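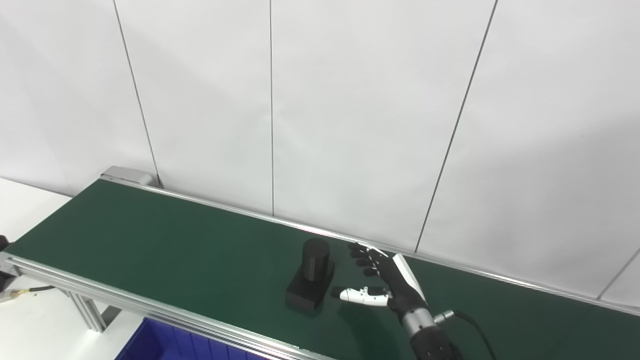
The Hemthorpe food parcels scheme has now finished its first full year under your grant, and this report covers the period from October to the date of writing, January 2020. The earlier months were covered in the interim report. The largest single change in the period was the move out of the church hall and into the unit at Blackwood, where parcels are now packed along a belt with a dark green surface and metal rails down both sides. The lease runs for 18 months with an option to renew. We would have liked longer, but the landlord would not go beyond that and the rent was fair.

Parcels sent out

We sent out 952 parcels in the period. The target in the grant agreement was lower than this, and the difference comes almost entirely from Ivcombe, where the school began referring families directly. Before that, parents had to go through the advice centre, which is only open in the mornings. Referrals from Daltberg stayed flat. Hemthorpe itself rose a little before Christmas and has dropped back again.

The parcels have not changed much in content. Each one has tins, pasta or rice, cereal, long-life milk, tea, and something sweet. We stopped including instant mash after several households told the drivers they did not use it. We now add a sheet with two recipes that can be made with a kettle or a single ring, after the advice centre pointed out that a fair number of people in the Daltberg flats have no working oven.

Fresh food

This part of the work is behind plan. We said we would be adding fresh vegetables to every parcel by the end of the year and we are doing so only on the Ivcombe round. The grower who had agreed to supply us lost a good deal of his crop to the wet autumn and could only offer potatoes and some cabbage. We have spoken to a second grower and expect carrots and onions from her in the spring. Until then the money set aside for vegetables has not been spent, and we ask below for permission to carry it forward.

Deliveries

Ezequiel Carrillo took over the delivery rounds in October. He has redrawn the Daltberg round so that it no longer crosses the river twice, and the van is now back before the school traffic starts. The van failed its test on a brake pipe and was off the road for 4 days. We hired a replacement, and the cost is shown under transport.

Missed deliveries are still a nuisance. If no one is at home the parcel goes back to the unit and has to be sent again, and people are often embarrassed to ring up about it. Drivers now send a text message the evening before. It is too early to say how much difference this makes, and we will report on it next time.

Staffing

Carola Teuber continues as coordinator, three days a week. The part-time packing post was filled in the autumn, after being advertised twice. Helpers come in on packing mornings, and we have enough of them in term time but run short in the school holidays. The half-term week was difficult – two packing mornings were merged into one and the Ivcombe parcels went out a day late.

Everyone who handles food has now done the basic hygiene course. The certificates are kept at Blackwood and copies can be sent if you need them.

Money

Spending is within the budget overall. Rent and heating are higher than they were at the church hall, as expected, and the move itself cost £200 more than planned because the shelving had to be taken apart and carried up in pieces. Food purchases came in under budget thanks to a large donation of tinned goods in December. Some of those tins are dated this summer and will be used first.

We ask for your agreement to two things. The first is to carry the unspent vegetable money into the coming year, for the same purpose. The second is to move part of the saving on food into transport, to cover the van hire and a set of winter tyres.

Next period

The main job is to get fresh vegetables onto the Daltberg and Hemthorpe rounds. We also plan to meet the Daltberg surgery, which has asked whether its nurses could refer patients to us. We think the answer is yes – but the form we use at present asks for more personal detail than the nurses are able to pass on, and it will need rewriting. A draft is with the advice centre for comment.

The full accounts for the period are attached separately, with the receipts for the van hire. Questions on the figures should go to Carola Teuber.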